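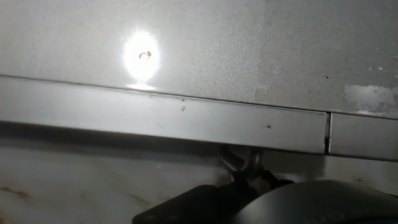

ABOUT US / WHO WE ARE

Clasia writes control and perception software for robot arms. We started the company after too many years of watching automation demos that ran once, on a good day, with the blinds down. We had built a few of those ourselves, and we didn't like what happened when the customer asked to see it again.

There are 16 of us, most of them programmers. We don't sell arms and we don't sell grippers. What we sell is the layer that decides where the hand should go and when it should stop, along with the tools for finding out why it went somewhere else.

Shiny surfaces take up a large share of our week. Brushed metal, dark glass and polished stone patterns all throw glare back at a camera, and a depth reading taken off glare is mostly fiction. A lot of vision software fills the gap with a confident guess. Ours marks it as missing and asks for another view, and we are told this makes it look slow. Fine. 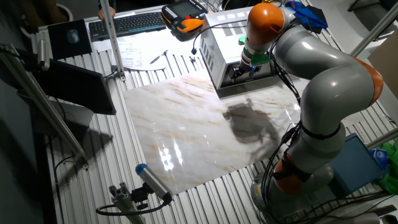

The arm at the microwave, with the marble-patterned sheet in front of it.

What we make

Zokex is our motion planner. It handles contact tasks such as doors, lids and drawers, where the path depends on a hinge the robot has never met. It won't plan through space it hasn't seen unless you switch that on yourself, and the switch is logged.

Taduveo is the replay and labeling tool. It lines up wrist camera, fixed camera and joint data on one clock so you can step through a bad grasp and argue over it with the same facts in front of everybody. We wrote it for ourselves and customers kept asking for it. It is still a bit ugly.

Stefanou is the test harness. Every release has to get through 1248 recorded and live trials before it leaves the building, and the failures go out in the release notes next to the passes. 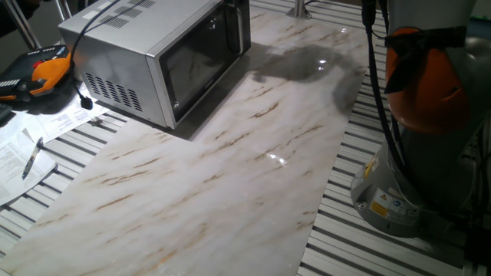 People ask us for a success rate. We'll give you one, but you should be suspicious of it, as you should of anybody's. A rate on one appliance in one room says very little about the appliance in your room. Ask what was moved between trials. Ask who reset the table, and whether the runs that were stopped by hand got counted. In June we dropped 13 trials from a customer report, then put them back when we reread our own rules, and the number got worse.

We are also doubtful about the word "general." We use learned models where they beat the older methods, mainly for finding handles and edges. Force limits and stopping are plain code that a person can read in an afternoon.

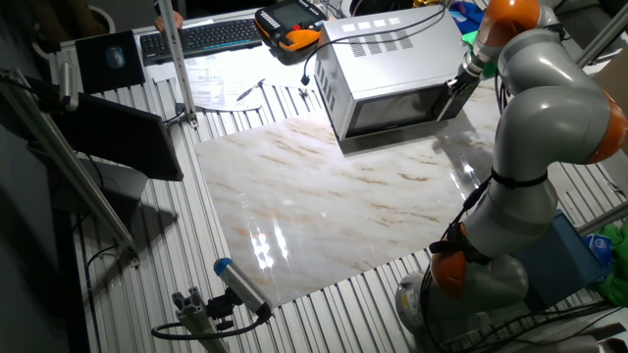

Gripper at the front corner of the oven.

Working with us

A first project runs 20 working days on your parts, with your lighting. At the end you get the logs, the trial videos and a written opinion, and the opinion is sometimes that you should buy a simpler machine from somebody else. We charge for that one too.

Page last updated 2023-10-20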